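Grip dropouts, again

Posted 7 January 2022

Quick one, I have to be back at the bench in a bit.

So the sandwich job. Same fault as October, the one I said was fixed. Arm picks, arm lifts, arm starts across to the plate and the fingers just let go. No alarm. No stop. It carries on with nothing in its hand, lowers the nothing, opens, goes back for the next layer. Log says success every time, which is the part that scares me more than the dropping.

Yolanda found it, not me. She sat through 70 picks with a notebook and saw it only happens when the wrist turns far enough to pull on the cable. Bad crimp in the gripper plug. Power dips for a moment, the Otex board restarts, and when it wakes up it goes to its home position. Home is OPEN. Who set home to open? Me. Back when we were on the Ramness bench and it seemed handy.

Dropping bread is funny. But 2 of us had our hands near the table during that run and a board that restarts and moves without asking is not ok. Next time home could be closed, on somebodys finger. Sarmīte made me write it up properly and she was right.

Changed so far:
new plug, and the cable tied with more slack
board wakes up and holds still until told
any restart trips the stop on the arm
finger width checked after the lift, so a missed pick gets logged as a miss

Ran it at a quarter speed after that, 4 full sandwiches, no dropouts. Not calling it fixed. I want 600 picks first and I want them at teh real speed.

Bread and greens, both in the fingers:

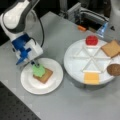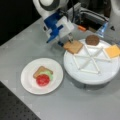
Why not just have the gripper stay closed when it loses power?

It would keep hold of the food, but it would keep hold of a finger too. I'd take holding still, with the arm stopped and a release you can work by hand.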